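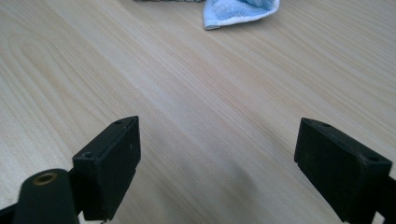 Adstead Amateur Radio & Electronics Club – Test Bench Group

Filed under: Reviews / Networking / Home Office

Stasura M2 mesh router, two-node kit: bench and house test

14 comments | 37 shares

The Stasura M2 is a dual-band mesh kit sold as two identical nodes, either of which can act as the primary. The club bought a retail unit in July from Chamoun in Fokville for $290. It was tested for five weeks, first on the club bench and then in Maribeth Macaraeg's house, a single-storey double-brick place with the connection point at the front and the office at the back.

Setup is by phone app or browser. The browser route is the better one. It exposes channel width, transmit power and DHCP reservations on the first screen, whereas the app puts them under a menu labelled Extras. An account is not required in either case, provided the cloud option is declined at the second prompt. Firmware on the supplied unit was one revision behind and updated without intervention.

Throughput was measured with a wired server on the primary node and a laptop as the client. At two metres on 5 GHz with a 160 MHz channel, the median of ten runs was 1,351 Mbit/s. Dropping to 80 MHz cost a little under half of that. Through two brick walls the laptop held the 5 GHz band but fell to the low hundreds, and the second node was needed for anything better.

Wireless backhaul is where the price shows. There is no dedicated radio for it, so client traffic and node-to-node traffic share the 5 GHz band. Large file copies from the office slowed noticeably whenever the television at the front of the house was streaming. Running a Cat 6 cable between the nodes cleared the problem entirely, and the kit recognised the wired link without a restart. Buyers who can't run cable should look at a tri-band unit.

Roaming was acceptable. Khalil Darwish logged a continuous ping while walking a fixed loop between the two nodes and lost 2 packets out of 3,064. Voice calls on the same loop had no audible gap. An older tablet without 802.11k/v support clung to the front node until its signal was almost unusable, and the M2 has no option to force it off.

Each node has one 2.5-gigabit port and two gigabit ports. There is no USB. The power supplies are wall-wart style and wide enough to block the adjacent outlet on a standard power board. The status light can be dimmed but only switched off on a schedule, and the schedule resets after a firmware update.

Logging is minimal: the system log holds a few hundred lines and there is no syslog export. IPv6 worked with prefix delegation on the first attempt.

Recommended with cabled backhaul. Without it, marginal at this price.

Test unit is available for loan to members. See Khalil for the sign-out sheet.

Tags: mesh, Wi-Fi 6, routers, Stasura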